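Kelier 7 firmware 4.2: standby drain after the July update
Phones > Kelier > Software and updates
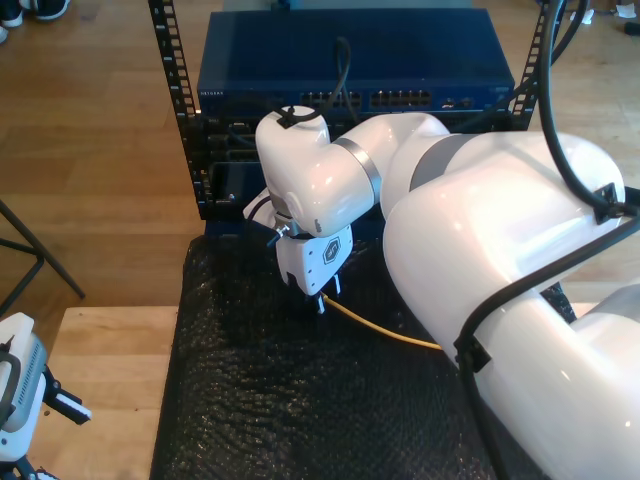

bratnik
Mine does it too, same build. Overnight loss went from 2 per cent to 12 per cent with the phone on the bedside table, wifi on, mobile data off. Battery screen blames "Android System" and gives no further breakdown. I cleared the cache partition first and it made no difference.

Hertta Turunen
Can you both say which variant you have? The dual-SIM model has a different modem and got a separate package. Mine is the single-SIM and I see no change in standby at all after the update.

bratnik
Dual-SIM, second slot empty.

ferrand_owner
Dual-SIM here as well, both slots in use. Drain is up but less than bratnik's. I'd put it at about 7 per cent over a night. Before the update I never looked, so take that for what it's worth.

Aurélien Jacquet
I pulled a bug report this morning after leaving the phone idle. Deep sleep is being interrupted by a wakelock from the radio interface, repeating all night at short intervals. It stops when the second slot is disabled in settings. With the slot enabled and empty, the modem appears to keep polling for a card. With a card present it registers and polls less often, and that would fit the lower figure in the post before mine.

Steps if anyone wants to repeat it:
Settings, Network, SIM cards, slot 2, off.
Restart.
Charge to full, unplug, leave it overnight.
Compare the standby line in the battery graph.

bratnik
Will try tonight.

Garnau_fan
Or just do a factory reset. Every major update should be followed by a reset. Leftover data from the old version causes exactly this sort of thing and people spend weeks chasing wakelocks when a clean start would have cured it.

Hertta Turunen
A reset won't change how the modem firmware handles an empty slot. The modem image sits on its own partition and the reset doesn't touch it.

Garnau_fan
It fixed mine. Same phone, same update, reset straight afterwards, no drain.

Aurélien Jacquet
Is your second slot switched on? The reset puts the slot 2 setting back to its default, and on the units sold through operators the default is off. You may have applied the workaround without meaning to.

Garnau_fan
It's off. I still think a reset is good practice.

pell_mell
Slight tangent. Has anybody tried going back to 4.1? The package is still on the Kelier support page but the installer refuses it with a version error.

Hertta Turunen
Rollback protection was raised with 4.2. You would need an unlocked bootloader, and unlocking wipes the phone. I wouldn't do that over standby drain.

pell_mell
Pity. I preferred the old notification shade too.

bratnik
Results with slot 2 disabled: 2 per cent overnight, back where it was. Turned it on again for the second night to be sure and lost 11. I consider that settled for the dual-SIM.

ferrand_owner
Not settled for those of us who use both slots. I need the work number on overnight.

Aurélien Jacquet
Fair point. You could try setting slot 2 to 3G/4G instead of automatic. On my unit this cuts the wakelocks with a card inserted, though I only had a spare prepaid SIM to test with and the signal in my flat is good. In a weak area the result could be quite different.

ferrand_owner
Tried it. Small improvement, perhaps a point or two. I can't separate it from normal variation with only a couple of nights.

Bratider
Same fault on the Kelier 7 Lite by the way, so it isn't limited to one handset. I sent the logs to support and got a reply asking me to do a factory reset.

Garnau_fan
There you are then.

Hertta Turunen
First-line support asks for a reset with every ticket. Bratider, reply with the wakelock name from the bug report and ask for it to be passed to the modem team. I got a Bluetooth fault through to them that way on the previous model. It took four emails.

Bratider
Sent. Will post if they answer with anything useful.

Aurélien Jacquet
Edit to my first post, August 2025: build 4.2.1 is being offered to some dual-SIM units. The change log says "network stability improvements" and nothing more. I haven't been offered it yet. If you have it, please post the baseband version from the About page along with your overnight figure, and say whether slot 2 is on, off, or on with a card in.

pell_mell
Got 4.2.1 this afternoon. Baseband string is the same as before as far as I can see. Slot 2 is on and empty, so I'll leave it like that and post the number tomorrow.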